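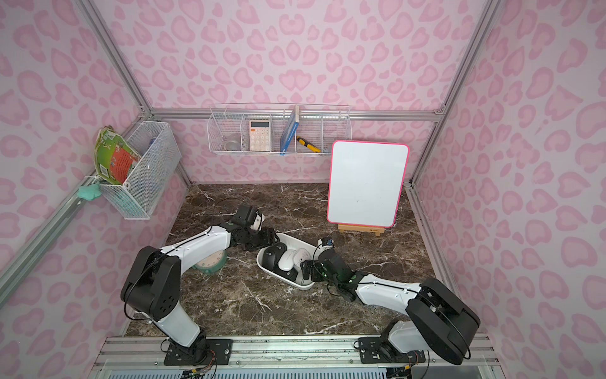 Two robot arms over the marble-patterned tabletop, with the white tray.

Open day at the Brestudora garrison

The gates opened at ten on Sunday, and when I came by the Karppinen bus at twenty past, the line already reached the bicycle stands. Families mostly, many grandparents, and a group of school leavers who will get their call-up letters during the winter. I went because our association wants to give an opinion on the new rules for the voluntary service of women, and I did not want to write about a place which I had seen only from the road.

At the gate you show an identity card and leave your bag open. The soldier who looked into mine was polite and asked me to finish my coffee before I went in. After the gate there was a map on a board, but the map was turned the wrong way in relation to the yard, so most people went first to the vehicle hall when they wanted the canteen.

The program had three parts: the talk in the drill hall, the walk through the barracks, and the free time in the yard with vehicles and stands. I took them in this order and I recommend it, because the talk explains many words that you hear later.

The talk was held by Major Seija Kokkonen, who is responsible for the training of recruits. She spoke for forty minutes without slides. The garrison takes in 800 recruits per year, in two groups, and in the latest group 19 were women. All of them had applied themselves, as the law says, and all of them went through the same medical examination as the men. The difference until now has been in housing and in the time for changing one's mind. A woman could leave during the first weeks without giving a reason, and a man could not. Under the new rules this right becomes shorter, and mixed rooms, which were a trial in three companies, become the normal arrangement for those who agree to it in writing.

A man in the second row asked who pays for the changes in the buildings. Major Kokkonen answered that the defense property office pays, and that the garrison pays rent to the same office afterward, so in a way the garrison pays too. There was some laughing. Another person asked if the physical requirements will be lowered. She said no, and that the limits belong to the task and are the same for everybody who applies for the task. I would have liked to hear more here, for example who decides the limits and how often they are looked at again, but the time was short and the microphone went to the other side of the hall.

The walk through the barracks was led by Corporal Lenni Hämäläinen, who has been in service since January. He showed us a room for mixed housing. It had bunks, metal lockers, one long table and a door to a separate washing room, with a lock that works from inside. He said that the recruits had been asked about the lock before it was installed and that this was the best thing in the whole trial. Then an older lady asked him if it is difficult to sleep with so many people, and he said that after the march week nothing is difficult to sleep with.
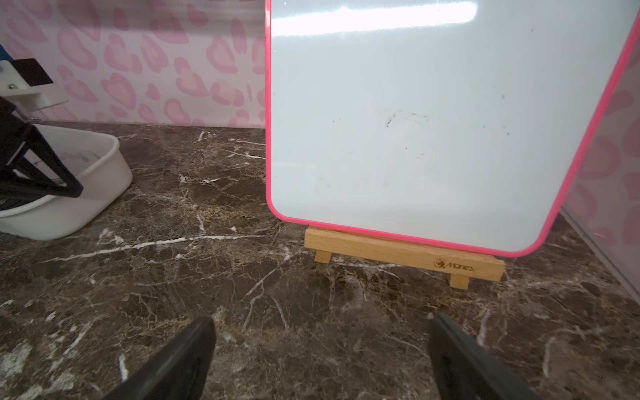 The question I had brought with me was about complaints. Our draft opinion says that a recruit who is treated badly should be able to complain to somebody outside of her own company, and I wanted to know how it is today. Corporal Hämäläinen said that you speak to the squad leader first, then to the company, and that the social welfare officer is a third way which you can use directly. The old practice, where everything had to go through the company commander, was removed last year. But I had the feeling that it is removed in the way a small whiteboard gets wiped, one with a bright pink plastic frame for instance: the surface is mostly blank, and still there is a gray smudge near the middle and part of a stroke that did not go away. Two of the recruits who stood with us at the stairs described the old way when I asked them, as if it was still valid. They were not afraid of it, they just did not know there was another one.

I asked for the social welfare officer and found her in the yard, at a stand between the field kitchen and the Kornix stand, where one could try on winter boots. Her name is Ermelinda Simões and she has worked at Brestudora for four years. She has an office in the same building as the health center, on the second floor, and she said that the place matters. If the office was beside the company offices, everybody would see who goes in. During the last year she had 230 conversations, most of them about money, rent and apartments that stay empty while a person is in service. Only a small part was about treatment. She did not want to give the exact number because then people start to guess who it was, and I accept that.

She also told that the information about her office is given on the second day, when the recruits get all their equipment and hear perhaps ten other talks. She has asked for it to be moved to the third week. The answer has not come yet.
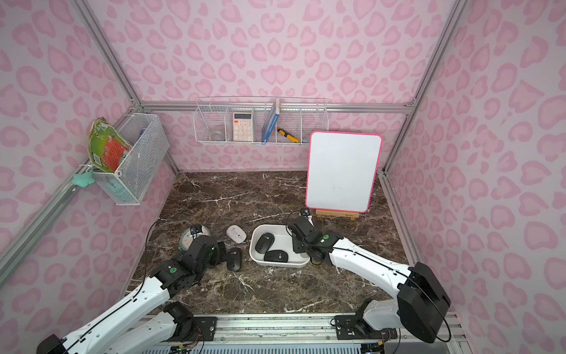
Moving it would not cost anything, as far as I understand, so I will propose that we put it in our opinion as a separate point and do not hide it inside the paragraph about training. The same is valid for the written consent to mixed rooms. At present the form is signed on the first evening. It would be more reasonable to let people sign it after a week, when they know what the room looks like and who is in it, and I would like to add that it must be possible to take the consent back without a discussion.

In the afternoon I ate the pea soup like everybody else. It was good and there was mustard. At my table sat Toivo Keskinen, who did his own service at the same garrison when it had still the artillery, and he was strongly against the mixed rooms. His argument was that the recruits are too young for it. I said that they are the same age as in any student apartment. He said that nobody in a student apartment has to get up at six together. We did not agree, but he listened, and he gave me his second piece of bread.

The vehicles I looked at only quickly. There was a long line of children for the tracked one, and you could sit in the truck without waiting. The band played at two o'clock beside the flagpole. The drill hall has steps and no ramp at the main door, so those with a wheelchair had to go around by the kitchen side, and the sign for this was small. I mentioned it to the soldier at the information table and he wrote it down.

Some practical things for those who want to go next time. The bus from Husidis goes once an hour on weekends, the last one back leaves at 16:40, and the parking place outside the main gate was full before noon. Photography is allowed in the yard and not in the barracks. Entrance is free, the soup costs three euros and you need coins for it.

Vilho Heiskanen has promised to read the draft opinion during this week. Comments from the members can be sent to him or to me, and I will bring paper copies of the old and the new rules to the July meeting.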